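Search this site Enter keywords Go

Visit report: Montoya open afternoon, Tustdale, October

The session I signed up for covered the tooling behind Rellar, the pose tracking and replay package Montoya maintains at its Menddale site. Hardware got ten minutes and the rest was software.

Rellar takes marker poses from handheld devices and turns them into end-effector trajectories. Detection runs per face of the cube, then a single solve fuses whatever faces are visible. With only one face in view the orientation estimate can flip, so the tracker carries 2 hypotheses until a later observation removes one. Glossy floors and reflected ceiling lights were named as the main source of false corners.

The planner side is simpler. Trajectories are resampled, checked against joint limits and rejected if the solver fails. Of 295 recordings in the set we were shown, 207 passed on default settings. Most rejections were reach violations – the operator's arms go where the robot's cannot.

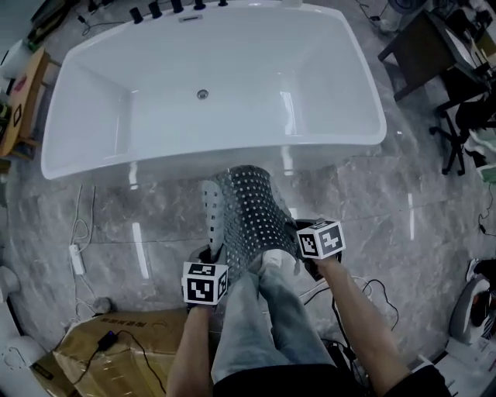

Calibration took up the question period. The current tool needs 104 views and stores its result in a plain text file, with no version field. I asked for one. A replay viewer with per-joint residuals is planned, and I would wait for that before adopting the package.

Contact | Copyright | Back to top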